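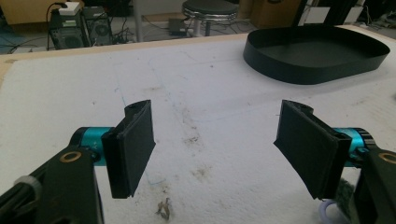

Adalberto Prado wrote that his fourth graders got through the whole Plelska fraction set in one term and still asked for the leftover strips.

Plelska Fraction Strips, Classroom Pack

Printed cardstock strips for teaching halves through twelfths. The pack holds 300 strips, pre-cut, in 13 sheets' worth of sizes. Each strip is marked with its fraction on one side and left blank on the other, so students can write in the equivalent decimal or percent.

Strips are the same length as the ones in the Vundel workbook and can be laid directly on its number lines. The workbook is sold separately.

Cardstock takes pencil and dry erase crayon. Marker will stain. Store flat.

A teacher sheet with answers is included. Extra blank strips come in bags of 100.

Grades 3 to 5. Ships from Clokari in about two weeks, longer in August. School purchase orders accepted.

Share 13
Comments 1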